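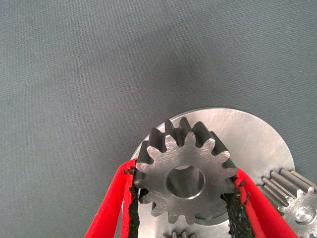

Annick Boyer on upholstery, old couches and saying no

I'd been meaning to talk to Annick Boyer ever since she re-covered my mum's reading chair, so when she said she had a free morning I grabbed a notebook and drove over before she could change her mind. Her shop is called Rebelo (after the street, she says, and no deeper than that) and it's full of chairs in various states of undress. I had to move a footstool to sit down, then move it back because she needed it!

Annick came to upholstery late. She'd been doing payroll for a furniture importer for 11 years when a neighbour put an armchair out for hard rubbish. "I dragged it home in the rain, which was stupid, it weighed twice as much wet," she told me. "Took the whole thing apart on the verandah and couldn't get it back together. It sat there till March."

So she did a night course, 2 evenings a week, and her teacher was Judite Gouveia, who still drops in to look over her corners. "Judite runs her thumb along the piping and doesn't say anything. Then she has a cup of tea. If she takes a second biscuit I know it's fine."

I asked what people get wrong when they choose a fabric, and she was off. Colour, mostly. They pick from a tiny swatch under shop lights and then wonder why the couch looks green at home. She makes everyone take the biggest sample she's got and leave it over the arm for a week. "Grey's the worst for it. Everybody thinks grey is safe. I've seen a grey go purple by teatime."

Her own favourite is a plain weave she calls Misent, the name on the roll, and she'd put it on everything if customers let her. It wears well, it forgives a slightly wobbly hand with the staple gun, and the cat hates it. I wrote that down twice.

We got onto money, because I'm nosy. A three-seater can run to $2,000 by the time you've done the foam, and she'll tell people straight out when the frame isn't worth it. "I had a bloke ring up, lovely fella, wanted his recliner done. I gave him the price and there was this long silence. I said mate, buy a new one, keep the cushions."

Does she ever regret leaving payroll? She laughed for quite a while. "I miss the sick leave. And the chair, they had really good chairs."

She's got a set of six dining seats on the go for Mbali Ngcobo, who wants them back before her sister's visit, plus a window bench that has already been measured three times. I left with a bag of offcuts I have no plans for (a footstool, maybe?) and strict orders to wash them before I cut anything.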